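Refinishing a wood tabletop, oil or poly?
Turnham Woodshop Forum > Finishing > Tables and Benches

grainchaser
Hi all, long time reader, first real post. I have a wooden table that I use as a work surface pretty much every day and the top is overdue for something. I bought it used and the seller had no clue what species it was or what was on it (he said "varnish, maybe?" and that was the end of that conversation). It's a warm brown with very strong grain and I love the look, so no stain, no paint, please don't try to talk me into paint.

What I want to know is whether I should go with an oil or with a water-based poly. I can live with a few scratches. I can't live with a plasticky shine. I have Thursday off and would love to at least get the sanding done.

pegboard_pete
Poly. Satin, three coats, done. It's a work surface, you're going to put tools and coffee on it. Oil looks great for a month and then you're back in here asking about rings.

dkusuma
Gotta disagree with Pete again, sorry Pete! I've had hardwax oil on my bench for 6 years and the one coffee ring it ever got came out with a gray pad and a dab of oil. Try spot-fixing poly, you'll see the patch every time the light comes in low. I use the Vusora matte and I've been happy with it, but any decent one will do.
Dimas Kusuma

pegboard_pete
Your bench lives in a heated basement and you wipe it down like it's a piano. Most people don't.

dkusuma
Guilty.

marlene_o
Before anybody picks a finish, is it solid or veneer? If it's veneer and you go at it with a belt sander you'll be through it before you can say oops. Ask me how I know. Look at the end of the board, see if the grain lines on top carry over and down the edge.

grainchaser
Good call, I went and checked the edge and I think it's solid, the lines do carry over. The ends are pretty banged up so it's a little hard to read. No belt sander here anyway, just a random orbit.

Light streaks going left to right the whole way across when I stand at it, and then there's one darker band toward the back. That band is the thing I'm nervous about. Is it going to go even darker under oil? I kind of like it now, but I don't want it turning into a racing stripe.

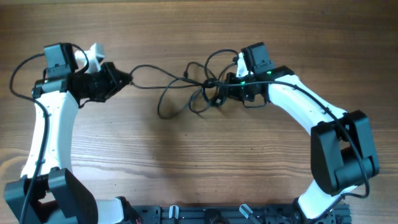
I did try a wet rag on a bit of the top last night, since I read somewhere that it shows you what oil will do, and the color got a lot deeper. Pretty, but deeper than I expected. It went back to normal by breakfast.

karimezz
The rag trick works fine as a preview. Oil will warm it up and pull the light and dark further apart, so yes, your band will stand out more. Water-based poly keeps it closer to what you have now. To me that band is the best part of the top and I'd let it pop, but it's your table.

For sanding I'd start at 120 and stop at 150 or so for hardwax oil, go any finer and it doesn't soak in. The guys telling you to go to 2000 grit are polishing guitars.

pegboard_pete
Finally something I agree with. 2000 on a work table, come on.

marlene_o
Karim, I'd go a bit higher than 150 on something with grain that loud, swirl marks show up like crazy in the light streaks. I sand mine to 180 and then do the last pass by hand, with the grain, and it still takes oil just fine.

karimezz
Fair enough, hand sanding at the end is worth doing either way.

grainchaser
OK, I'm leaning oil! Sorry Pete. Is one small can enough, and how long before I can put stuff back on it?

dkusuma
One can should do it, it goes further than you think. Thin coats, wipe off everything that's left sitting on top, and leave it overnight before the second one. You can use it gently after a couple of days but I'd keep anything heavy or wet off for 8 days. And lay the oily rags out flat outside to dry, don't ball them up in the trash, they can catch fire.

pegboard_pete
See you back here when you get your first ring.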